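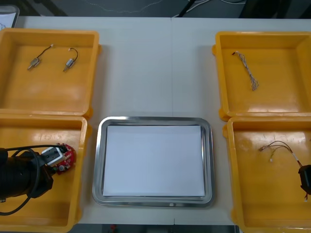 Ok-hee Ban wrote to ask whether I'd given up on sorting by arm, and whether a decent set of drawers wouldn't have done the job for a fraction of the money. Fair question! I've been very quiet on here since November, and the last post did end in a bit of a sulk.

So no, I haven't given up. The two arms are bolted down at the shared workshop on Potska Lane now (my garage gets far too cold for anything with grease in it), and most evenings I'm in there until somebody wants to lock up. The idea hasn't changed. I want the pair of them to take the small parts for my Kurkel kits – motors, round boards, wire harnesses – out of yellow trays and lay out one kit at a time on a sheet of white paper in the middle. I've got 117 kits promised to the robotics club and I'd dearly love not to pack every one of them by hand.

Motors are coming along nicely. Boards are fine too, as long as the fingers take them by the rim and I keep the speed down. The harnesses are the misery of my life. They're all springy wire and little plugs, and they tangle if you so much as look at them, so I've spent up to 14 hours on harnesses alone and I'm still fiddling with the grip height.

The other headache has been glare. Yellow plastic is a cheerful colour to work with but it's terribly shiny, and the wrist camera kept finding parts in trays where there weren't any. 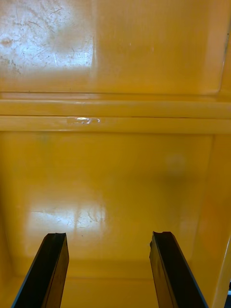 Wrist camera view, fingers open, lots of shine and scratches.

I've tried turning the exposure down, which helped a little, and next I'm going to rub one tray over with fine sandpaper and see if a duller finish makes any difference. If that's no good I'll price up the matte grey ones from Nasberg, although postage is a killer out here.

Ok-hee, the drawers are still on my list, I promise.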